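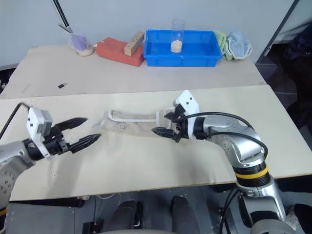

Reading time: 2 min

Section 3. Folding and storing the drawstring bag

The cloth bag supplied with the Chala travel set is used for shoes, cables or laundry. Fold it the same way each time so that it fits the storage sleeve.

Before you start

Clear a stretch of table longer than the bag. A smooth top works best. Empty the bag and turn it upside down over the table to shake out grit. Check the inside corners with your fingers.

Flattening the bag

1. Lay the bag lengthwise across the table, printed side up.
2. Pull the cord until both ends are the same length. Leave the mouth of the bag open.
3. Hold one end of the bag and smooth the fabric toward the other end with your free hand. Repeat until the large wrinkles are gone.
4. Bring the cord up along the top edge. Keep the loop outside the fabric.

Note: Small creases do not matter at this stage. The fabric will stay a little rumpled after washing.

Folding

5. Fold the bottom third of the bag toward the mouth.
6. Fold again so that the bottom edge sits just short of the cord channel.
7. Press down with your palm to push out trapped air.
8. Wrap the cord once around the bundle and tuck the loop under itself.

Caution: Do not pull the bag along the table by its cord. The stitching at the channel can tear.

Caution: Keep the cord away from small children.

Storing

Slide the bundle into the sleeve, cord side first. If it does not go in, unfold it and start again from step 3. Bags that are put away damp will mark. Hang the bag by the loop until it is fully dry.

Replacement cords are sold under part number 823. Cut a new cord to 90 cm before threading it, and knot both ends. For washing, see Section 14.

Text: Bethel Gidey. Checked by Robel Lemma, Tramimano.
Last revised April 5, 2021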